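4.2 Reading sessions and page order

The second part of the study asked how readers of nonfiction comics follow a historical account when captions and drawings disagree about dates. The test book was Bromomier, a graphic history of a river port published by Jastell. Participants read 80 pages over 2 sessions and marked each point at which they turned back. Marks were entered in the Stostach log, which held 2203 entries after duplicates were removed. 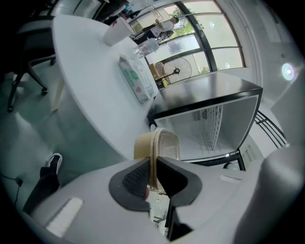
Turning back was most frequent in the chapters that use flashback without a change in border style. Readers who had finished the family tree at the front of the book turned back less often, although the difference was small. Shared reading was treated separately, as seating affects who can see a spread. At an oval table such as the white one in Figure 1, readers along the curve view the same page at different angles, and captions set near the gutter are easily missed. Entries from shared reading were therefore coded by spread – single panels could not be assigned with confidence.

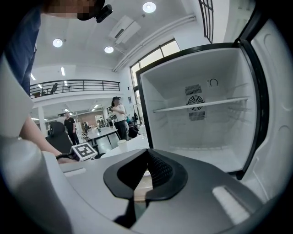 Amerley Laryea, commenting on an earlier draft, objected that coding by spread hides the effect of page turns, which in Bromomier often carry a jump of several years. Ekow Sowah recoded the 8 spreads with the largest jumps by page. The ranking of chapters did not change, but the Amissah chapter showed a wider gap between left and right pages. Both codings are kept in the analysis that follows, and results are given by spread unless noted.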